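Finally got a proper Saturday with the arm, and I'm so pleased with how the setup is coming together! The whole cell lives on one tiled tabletop and I've named the project Skunero (don't ask, it stuck).

The job I'd been putting off since October was the cable. It kept pulling tight whenever the wrist rolled right over, so I undid the ties, gave it a longer loop back to the forearm and ran the arm through its full range by hand with the power off. Lovely and slack now — no tugging anywhere. While I was in there I snugged up the 4 bolts on the gripper mount (2 of them had backed off a bit, which explains the rattle) and wiped the fingers down with a damp cloth.

Then came recalibrating the camera, my favourite part. I do 8 poses and save the file with the date in the name, after overwriting a good one last time. The tile grid is brilliant for this, by the way. When something's out of line, you can see it against the grout straight away.

For checking the grip I've gone back to breakfast. Foam cubes are fine for getting the heights right, but an egg on toast is a much fussier customer, and a finger coming in a few millimetres low will catch the bread as well.
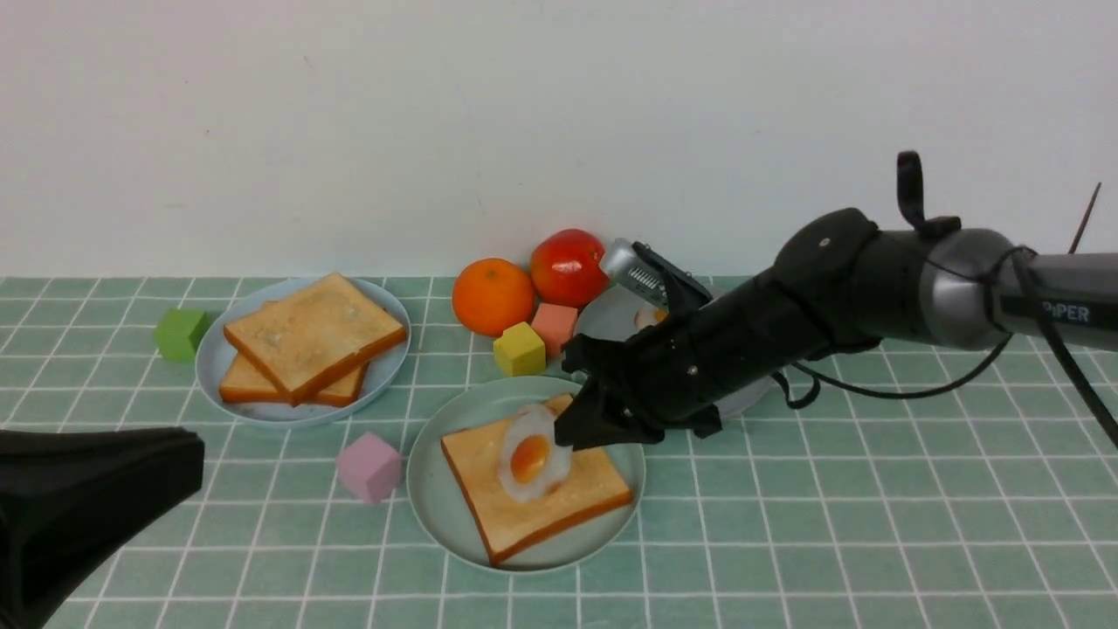
I've slowed the last bit of the approach right down and dropped the closing force a couple of notches. Next on the list is a softer pad for the lower finger — I've got some silicone sheet in the shed and I'm itching to cut it up!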